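## 3. Method

The project compared two warm-up routines used by the Cernex school cricket squad before Saturday fixtures. The first was the existing routine of jogging and static stretching. The second, referred to in this report as the Sandoval routine, replaced the stretching with short sprints and throwing drills.

Each bowler completed both routines on separate days at the Lutetti ground. A total of 369 deliveries was recorded over a distance of 60 feet – slightly less than a full pitch, owing to the indoor nets. Deliveries were scored as on target or off target by 2 observers working independently.
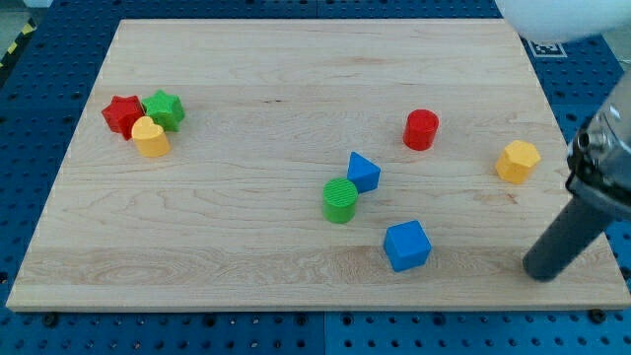

*Figure 2. Shape blocks on a wooden board, including a red star and a green star.*

Scores were entered on the same evening and checked against the paper sheets. Where the observers disagreed, the delivery was excluded from the accuracy results but kept in the total.

## 4. Limitations

The original plan called for 200 deliveries per routine. This was not reached, as the nets closed early in June for repairs. Bowling speed was not measured – the Silov timing unit requested in the proposal was unavailable.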